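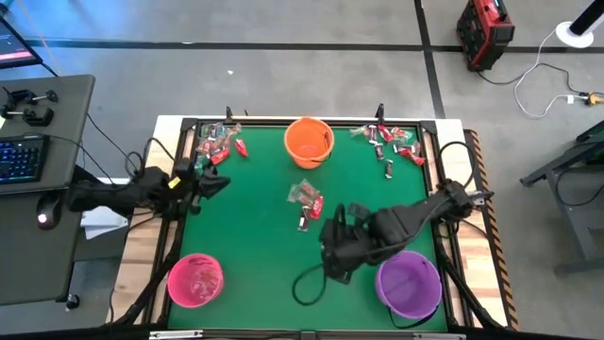 Head view, candy sorting, three buckets. Both arms on the table.

March, 16:40

Worked on the clear packets today. The detector finds the red wrappers and the dark bars without much trouble, but the cellophane pieces on green still come and go from one cycle to the next. When a packet disappears for one cycle, the planner drops the target, picks a new one, and the arm turns around in the middle of its approach. It looks nervous and it costs time.

Changed 2 things:

1. Target now stays alive for 9 cycles after the last detection. Before it was deleted at once. Yavuz thinks this is too long if a piece is pushed by the other gripper. He may be right, I will log the distance between the old and the new position.

2. Grasp request is sent only when the depth patch has enough valid points. Cellophane gives holes in depth, and the planner was filling them with table height. So the fingers closed too low. Threshold is 800 points for now, chosen by looking at the logs, no theory behind it.

The middle heap is harder than the other two clusters. Packets and red wrappers overlap and the segmentation joins them into one object, then the grasp center falls between pieces. I tried to split by color first and it helps for red, but clear on clear stays one blob. Seo-ah has a branch with an edge-based split (Clandix repo, not merged). Will ask her tomorrow before I write my own.

Arm allocation: the right arm still takes targets in the middle even if the left one is free. I found the reason – the cost uses distance from the base and does not include the current task. One line to fix, but the tests for the two-arm lock must be run again after, so I left it out of this commit.

Also, the pink bucket. Its faint reddish interior could be detected as a new target when the head camera sees over the rim. I added a mask for each bucket, made by hand from the calibration view. If somebody moves a bucket, the mask is wrong, please run the mask script again.

Open:
– handle of the purple bucket lies over the front edge, check that the drop pose has clearance
– cable loop at the right gripper is not in the collision model
– rename the log folder, Yavuz could not find yesterday's runs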